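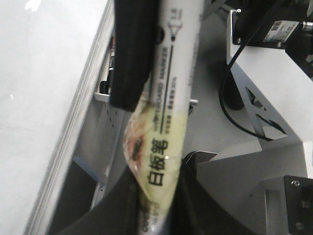 Visit to Noreck, Rimville, October 6, 2021

We left the car park by the station and walked up, 10 minutes if you don't stop. The open day started in the reception area with tea and a sticker to write your name on. Elis Bowen took our group round. He has run the fitting-out side at Noreck for years and talks quickly, so I missed a few things at the back.

The firm supplies classrooms and meeting rooms. Most of the ground floor is storage, with chairs stacked along one wall and boards stored upright in racks. The largest boards go to colleges and need two people and a van with the seats out. We were allowed to try carrying one of the middle-sized ones the length of the aisle. It was harder going round the corner.

Upstairs are the rooms where they try things before they put them in the catalogue. The one I had come for was the whiteboard room. Our school is replacing boards in the new block and I wanted to see how the different surfaces wiped. Elis wrote the date on three of them and left it while he talked, then passed round a cloth. The enamel one came clean in one go. The cheapest left a grey shadow that needed spray. He said a lot of the complaints they get are about old pens and dirty cloths, and that pens kept tip up dry out sooner, so they should be stored flat.

We talked about trays for longer than I expected. Some boards have a full-length ledge and some have a small holder for a couple of pens. I prefer the ledge for a classroom, but it does collect dust. The small holders can be moved if the teacher is left-handed.

Angharad Samuel from the office went through prices after lunch. The board we liked, in the Predero range, is 267 pounds with fixings, and delivery takes 40 days at present. Pens come in boxes of 72. I asked if we could have fewer and she said they would split a box for schools.

Lunch was sandwiches and a good leek soup. We did not get to see the workshop at the Llewellyn Road site, as it was shut for the afternoon.

Parking at the front is for staff only. The lift was out of order, so ring first if you need it. They are holding another open day in the spring and you have to book by email.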